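Wrist camera and a glossy white appliance: segmentation keeps eating the floor
Perception and Planning board – 6 replies

sk_meredith
Posted August 30, 2022

Hello all, Siwan here, some of you know me from the grasp planning thread that went on far too long (sorry again!). I'm working on the laundry task in Meredith, our little planning stack, and I've been stuck for longer than I like to admit on something that ought to be simple. The arm has to work low down beside a white front loader, between the machine and a wicker basket, and it needs a decent idea of where the casing ends and the floor begins.

The trouble is the bottom corner. The casing is smooth and shiny, the floor is a pale gray-green with fine speckles, and there are frosted windows behind the whole lot pouring in daylight. My mask for the machine leaks out over the floor, the planner then believes there is a large solid thing exactly where it wants to travel, and it gives up with "no collision-free path." I've retrained on 200 labeled frames and it did help in the evenings, but mornings are as bad as ever.

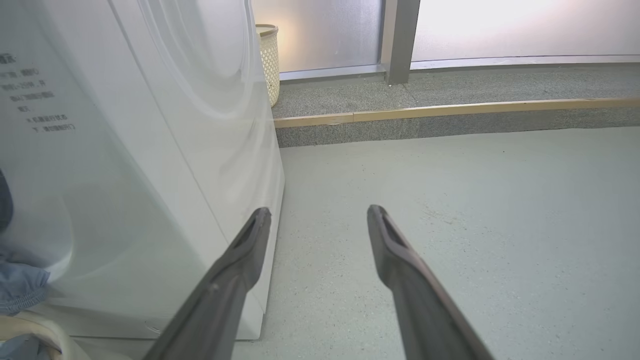
I've also got the fingers themselves to think about, as they take up a good part of the lower middle of the view. At the moment I mask them with a fixed shape, one for open and one for closed, and blend between the two. It felt clever when I wrote it. Now I'm not so sure, and I'd love to hear how the rest of you handle it before I build anything more on top.

gwil_h
I'd drop the fixed shape today, if you can bear to. You already know the joint angles, so render the finger meshes into the camera view and use that as your mask, then grow it by 12 pixels to cover calibration error. We did it this way on Fadutero and a whole family of strange bugs went away with it. A blend between two shapes will be wrong everywhere in the middle, and the middle is where you spend most of your time when you're approaching something.

On the leak, what is your exposure doing? With bright glass at the top of the view the auto setting will pull everything else around as the wrist tilts.

sk_meredith
Auto, I'm ashamed to say. I'll lock it and see. The mesh idea is lovely, thank you Gwilym – I even have the meshes, they're sitting in the simulator folder doing nothing.

elli_t
I'm going to disagree with Gwilym a little, in a friendly way. Locked exposure is fine until a cloud comes over, and then you're tuning by hand again. I would keep auto, meter only on the lower half of the image, and leave out the finger pixels when you do it, because dark gray fingers that close to the lens will drag the whole reading up. Take the mask from the mesh render and feed it to the metering. Two birds!

Also, why ask segmentation for that edge at all? The machine isn't going anywhere. Fit a plane to the floor, fit a box to the casing once from a good viewpoint, and keep it in the world model.

gwil_h
Fair point on the metering, I hadn't thought of the fingers. But I don't trust a box there. The door rim is a big curve and it isn't part of any box I'd fit, and if somebody nudges the basket or the machine you've got a stale model and a very confident planner.

alun.parri
Coming at this from the planning side, I think you're both treating the mask as yes or no. Keep the probabilities! Our costmap takes the raw score per cell and only calls it solid after it has been seen from several viewpoints, with old evidence fading out over 40 frames. A leak that comes from a reflection moves when the camera moves, so it never builds up. A real corner stays put. Siwan, if you have a bag from one of the bad mornings I'd be glad to run it through and send you the map.

sk_meredith
Alun, yes please, I'll upload one tonight. Gwilym, Elli, I'm going to do the mesh mask first, then Elli's metering, and keep the box only as a starting guess that the costmap is allowed to overrule. I'll come back with mornings and evenings side by side once I've got 34 runs of each, and you can carry on arguing about the door rim in the meantime.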